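We use cookies to remember your preferences and to see which pages get read. Accept / Manage settings

Filed under: Lab Notebook, Simulation, Navigation Data

October 2020

Hallway episodes, second attempt

Picking up where the last entry stopped, which was in the middle of a complaint about doors.

The target is 1000 usable episodes of the hallway task in sim before anyone trains anything. We have 105. We had 115 until Vibeke Ketilsson went through them and threw out ten in which the base drove up to the wall and stayed there, pushing, until the timer ran out. I had marked those as successes. The success check only asked whether the base ended up within range of the goal, and the goal was on the other side of the wall. The planner and I both thought this was fine.

So the check now uses path distance. Vibeke wrote it in less time than it took me to explain why the old one was reasonable.

Setup for this batch, for whoever has to repeat it:

The house is the Dretley layout, same one as before, with the hallway textures turned down to the plain set. It looks like the inside of a filing cabinet but loads quickly. The instruction is always some version of "go down the hall and find the X," where X is something sitting on the cabinets. Ragnarsson (the script, named after a building I have never been inside) picks the start pose, the door angle and the objects, then hands over to whoever is driving. The driver uses the keyboard. The gamepad mapping is still backwards on turns and I have stopped pretending I'll get used to it.

Door angle was fixed at fully open in the first batch. Bad idea. The policy we trained on that little set as a smoke test had clearly decided that doors are a kind of wall that stays politely out of the way. Now the angle is sampled per episode, and the start pose can land close enough that the door eats a good chunk of the view. Drivers hate it. Keep it in.

Object placement still needs work. Ragnarsson likes to put two of the same sort of thing out, one on each cabinet, and then ask for "the blue-gray one with the dome." Which? The driver picks the near one because the driver is a person and would like to go to lunch. If we label it that way we are teaching it that the near one is always meant. Vibeke wants to drop those episodes. I want to keep them and rewrite the instruction to say which cabinet. We have agreed to do it my way until it becomes annoying.

Start view from one of the new ones, door partly open on the right, cabinets down the left side:

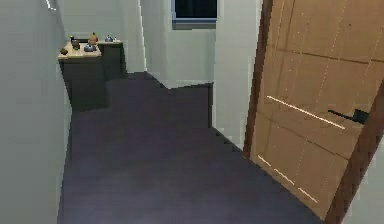

Things wrong with the renderer

Bright streaks on the door. There is a long white line slanting down across the face and a row of little dashes near the bottom. Could be reflections, could be the renderer having a moment. I turned the light down and restarted and they came back. Leaving them for now, but if the policy learns to find doors by the dashes I will know who to blame, and it will be written down here.

Small objects at distance turn to mush. Whatever is at the far end of the second cabinet comes through as a whitish speck. I wouldn't ask a person to find that by name from the start pose, so I'm not going to ask the model. New rule: target has to be recognizable at the goal pose, no promises about the start. The same goes for the low brown thing on the near corner, which I have called a bowl and Vibeke has called a potato. Look up the asset name before labeling. Don't vote.

Edges are a bit soft everywhere. Jillden renders sharper but takes twice as long per episode and falls over when left alone. Not worth it for this.

Labeling

Instructions are going through the Hivivon tool again. It now saves when you press save, a big step up from September. Two things to remember:

- Write the instruction before you drive. If you drive first you end up describing what you did, and the text comes out suspiciously well informed about where everything is.
- If you bump the door, keep the episode and tick "contact." Don't restart. We have plenty of flawless driving and almost no examples of anyone recovering from being clumsy, a subject on which this group has real expertise.

To do

- Rerun the 105 through the new path distance check. Expect to lose a few more.
- Cap repeats of one object at 2 per layout.
- Fix gamepad turns, or throw away gamepad.
- Ask Vibeke whether "contact" should also cover the cabinets. I clipped the near one three times and had nowhere to confess it.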